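10/15/26 - kitchen table, clearing task

Carried on with the clear-the-table chore from the Curnwood list. Plan for the day was sorting only: food to one side, dishes to the other, nothing stacked. Stacking goes back in once the grasps are boring.

Layout was changed between runs, same set of things each time. Coscombe's version of this test keeps every object on the bare table with a hand's width of space around it, and I don't think that says much about a real kitchen. People leave things in bowls and on top of other things. So we let items overlap, starting with the bottle and the colander.

The bottle is the one I care about. On a flat table it is an easy grasp. On the colander it sits higher, and the planner still wants to come in at table height unless the depth estimate picks up the rim. With all those perforations the depth over the colander is noisy. I put a 3 mm lift on the approach, and that is a patch, should be taken out again once the height comes from the object itself.
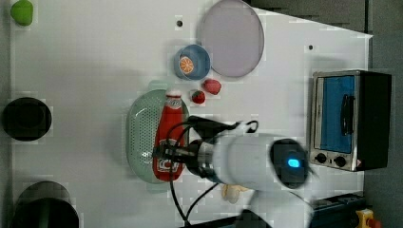 Ketchup bottle on the colander, gripper at the middle of the bottle. Strawberries and the orange slice still to do.

Grasp point: I have been going back and forth on middle versus neck. Middle gives the best balance, but the label is there and the segmentation sometimes splits the bottle in two at the label edge. Neck is narrower and the fingers would have more margin. Leaving it at the middle for this batch so the numbers can be compared with April.

The log now holds 586 attempts across all objects. Have not split them by object yet. Do that before anyone quotes a success rate to Junar.

Speed. A person clears this table in 11 seconds, I timed myself. The arm is set to 100 seconds per object as a timeout and uses more of it than I would like, mostly waiting between the look and the reach. Carrasco asked whether this is ready for a break room trial. My answer is no. It can move things it has seen before from one place to another, with someone standing by. Clearing up after lunch also means deciding what is trash, what gets rinsed, and what was left there on purpose, and we have not started on any of that.

To do:
- split log by object
- try neck grasp on the bottle, separate batch
- orange slice: pick from the bowl, or move bowl and slice together? Need to settle which one counts as a success
- wipe the finger pads before the next batch
- toaster oven door stays out of scope until the sorting runs are finished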